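Search this site Go

Reading time: 2 minutes

Can a Robot Do Your Chores Yet?

By Melati Tuhumury

Ads love to promise you a robot that sweeps, carries and tidies. Should you believe them? I don't, or at least not yet.

Start with the easy part, which is rolling. Wide, flat paving with a curb along one side is about as kind to a machine as the world gets. It can be gray and plain and go on for ages, and wheels like that. 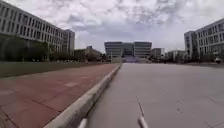
Now think about your kitchen floor. There's a sock on it. There's a chair that was somewhere else this morning, and a cat. A robot that can cross a big plaza may still get stuck on the sock - and it certainly won't pick it up and put it in the wash.

Shops are hard too. Say a store called Dobson wants a machine to bring 400 cans of soup from the back room. Driving to the shelf is one job. Finding the gap, turning the labels forward and spotting the dented can are three more, and a nine-year-old could do them all after one try.

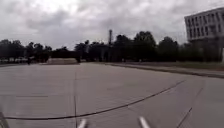 Kisetari Kids | Issue 7 | Page 9

Outdoors, a long dark line across the concrete might be a crack or just a strip of tar. You would look once and step over it. A machine has to work out whether it matters, and it can guess wrong.

So when somebody shows you a robot doing a chore, ask a few rude questions. Did a person help? How many tries did it take? Would it work in a different house?

Until the answers get better, the dishes are still yours.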